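Produce stall checklist, Droltdale Thursday market
My walk-round, with comments

I do this one at six in the morning before the ropes come down, with a pencil and a coffee. Kumudini Munshi wrote the first version years ago and I've been scribbling on it ever since, so if the order seems odd, that's the order the stalls run in from the gate!

1. Tables and surfaces
Wiped down before anything goes on them: OK
No cracks or peeling edges: OK
Legs locked: FIX
Comment: The end table on the okra side had one leg that wasn't clicked in. I leaned on it and it dipped (so did my stomach). Locked it, leaned again, fine now. Please push down on all the corners when you set up, it takes a second.

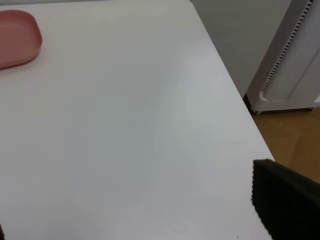
2. Leafy greens
Off the ground: OK
Shaded: OK until mid-morning
Rinse water changed: FIX
Comment: Spinach, collards and the amaranth all looked lovely, really perky, but the rinse tub at Nuria Peñalver's stall was already cloudy when I got there. She changed it while we talked. I know it's a trek to the tap, but once there's grit floating in the tub you're only moving dirt from one bunch to the next. The awning covers the greens until the sun comes over the bakery roof, and after that somebody has to pull it out the rest of the way. Last week that somebody forgot and we had a whole row of sad lettuce.

3. Tomatoes, peppers and soft fruit
Split or leaking fruit pulled: OK
Moldy fruit pulled: FIX
Crates stacked no more than 3 high: OK
Comment: Found 2 moldy strawberries at the bottom of a flat, so the whole flat got tipped out and sorted. Check the bottom, please, not only the top. The Harnetti peppers are early this year and I'm so happy about it – small, wrinkly and very sweet, and they bruise if you look at them funny. Keep them in a single layer.

4. Cut fruit and samples
Covered: OK
Tongs or picks out: OK
Cold box at or below 40°F: OK after a second try
Comment: The cold box with the melon in it read 58 when I first opened it, which gave me a fright. The ice packs were all on one side, under the towels. We threw that melon away (yes, all of it, I'm sorry, I hated doing it too), repacked with fresh ice and put a new batch in once the thermometer had come down. Knife and board washed before the new melon was cut.
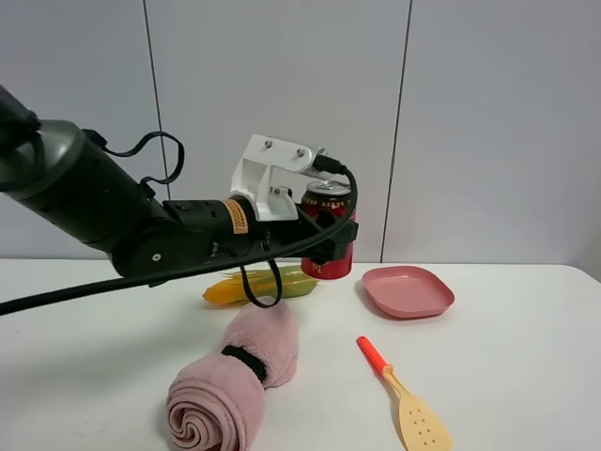
5. Jars, pickles and dry goods
Lids flat, no bulging: OK
Labels with ingredients and date made: FIX
Comment: The Toltunine green bean relish had no date on any of the jars. I love that relish and I've got some in my fridge right now, but it can't go out without a date, so it went back under the table until the labels were written up. Dried beans were all fine, closed bags, no weevils.

6. Scales, cords and walkways
Scale level and zeroed: OK
Cords taped down: FIX
Path clear for strollers and wheelchairs: OK
Comment: The cord behind the Long family's stall was loose again. Same cord, same spot as in April. I've taped it and I'd like it run along the fence before next market. Ask me for the hooks, they're in my truck.

Still open
Cord along the fence (Long stall)
Second rinse tub for Nuria
Spare thermometer, mine is on its last legs

I'll come round again at noon to look at the ice.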